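Changing the handles on kitchen drawers

New handles are a cheap way to freshen a kitchen, and most people can do a full set in an afternoon. Mistakes mostly happen in the measuring, so spend your time there.

Measure the old handle first. What matters is the distance between the centers of the two screw holes, not the overall length of the bar. Write it down in inches and millimeters, because stores use both. If you buy the same spacing you won't have to drill at all.

Check how far the base spreads. Old handles often leave a ring or a dull spot on the wood, and a round base that is smaller than the old one will leave it showing. Take one old handle to the store and hold it against the new one.

If you do have to drill, make a template out of stiff cardboard. Cut it to the width of the drawer front, mark the center line, and punch the two holes. Try it on every drawer before you drill the first one. Older drawers are rarely all the same.

Dark finishes suit pale wood. Oil-rubbed bronze and black both look good on bamboo, and a glossy one will pick up light from the window. They also show flour and dried water spots, so plan on wiping them when you do the counters.
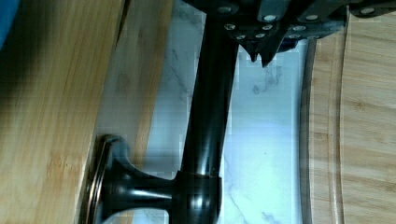
Bamboo is harder than it looks and it likes to splinter where the bit comes out. Clamp a piece of scrap tightly against the back, put painter's tape on the front, and start with a small bit. Go up to full size on the second pass. Let the drill do the work and back it out once or twice to clear the dust.

The screws that come in the package may be too long for a thin panel. If the handle still wobbles with the screw all the way in, trim the screw or add a washer behind the panel. Don't keep turning – you'll strip the threads in the post.

Start both screws by hand before tightening either one. Leave them a little slack, get the bar straight, then snug them up by turns with a hand screwdriver. A power driver will crush the wood under the base.

To clean, use a soft cloth, warm water and a drop of dish soap, then dry right away. No scouring pads and no vinegar on bronze. Some bronze finishes are meant to wear, and a coppery color at the rims is normal on those.

Check the screws again after about 4 weeks, then twice a year. I do mine in October when I oil the cutting boards.

Keep two spare handles in a bag with the leftover screws, and write the hole spacing on the bag. Styles get dropped and matching one later can be hard.

Last updated January 31, 2025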